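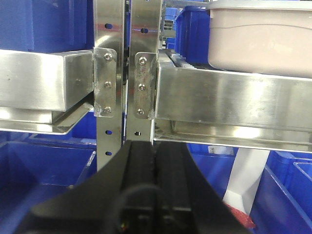 图1:腕部相机视角,夹爪正对两根不锈钢立柱之间的窄缝,两侧支架各有三颗内六角螺钉。

首页 | 数据卡 | 下载 | 问题反馈 | 更新记录

# Lodgate 开放日货架演示数据:说明

整理:料箱组旁听席 更新于 10 月
收藏 14 评论 2

## 这是什么

Sorkach 在 Lodgate 仓库办了一次开放日,演示用机械臂在料箱货架间取放塑料箱。到场的人可以申请拷贝当天的腕部相机图像,我们申请了,这个仓库放的就是那批图像和我们自己补的标注。

主办方的宣传页写的是“无需改造现有货架即可部署”。我们对这句话有保留,理由写在下面,用数据前请先看完“已知问题”。

## 内容

- 图像 528 张,全部来自腕部相机
- 演示共 40 次取放,每次对应一个子目录
- 标注:立柱、横梁、料箱的轮廓,以及我们能辨认的螺钉和圆孔
- 不含:关节角、力数据、控制日志。问过,没给

## 目录

 images/ 原始图像,未裁剪
 labels/ 标注,每张图一个 JSON
 runs.csv 40 次取放的起止图像编号
 notes.md 现场笔记,比较乱

## 现场情况

演示区在仓库靠里的一段,观众站在黄线外,看到的主要是机械臂的背面和一块大屏幕。屏幕上放的是 Vustberg 做的可视化界面,轮廓线很漂亮,但刷新明显慢于机械臂动作。解说员说识别是“实时”的,有人问延迟多少,回答是会后发资料。到现在没收到。

40 次取放里,解说员宣布的结果是全部完成。我们在 notes.md 里记了 14 次人工介入,包括暂停、重新对位、有人进围栏扶正料箱。主办方不把这些算作失败,我们算。两种口径都写进了 runs.csv,字段分别是 official 和 ours,请自己选。

还有一点让人不太舒服:当天用的料箱都是提前摆好的。提问环节有观众要求随便换一个箱子的位置,被婉拒了。

## 已知问题

1. 反光。不锈钢横梁和立柱反光很重,图1的立柱上部就有一道淡红色的横向反光,左侧横梁下方的层板边还映出料箱的蓝色。只靠颜色分割料箱的方法在这里会出错,我们试过一个简单基线,结果很差。
2. 遮挡。夹爪占掉画面下方中间一大块,目标常常被挡住。图1里那块红色的东西看起来像抹布或布片,一部分就在夹爪后面,我们标成 unknown,没有猜。
3. 颜色偏斜。蓝色料箱占绝大多数,像图1右上角那种浅粉米色的容器很少。拿这批数据训练出来的模型,请不要宣称能识别“各类容器”。
4. 标签文字。箱子上的小白标签没有转写,labels 里只有位置框。
5. 磨损。支架表面的划痕和灰色污迹有时会被自动标注当成边缘,人工改过一遍,估计还有漏的。

## 适合与不适合

适合做反光金属表面的边缘检测、遮挡情况下的料箱轮廓估计,或者拿来给自己的方法挑毛病。

不适合用来评估取放成功率,也不适合和 Carbone 的公开测试结果直接比较。两边的相机位置和货架都不一样,已经有人在评论里这么比了,我们不认可那张表。

## 使用条件

仅限研究用途,转发请保留本说明,特别是“现场情况”一节。主办方曾建议我们把人工介入次数删掉,我们没有同意。

标注错误请提 issue,附上图像编号。关节数据和控制日志我们手里没有,请直接去问 Sorkach。

评论(2) | 分享 | 返回顶部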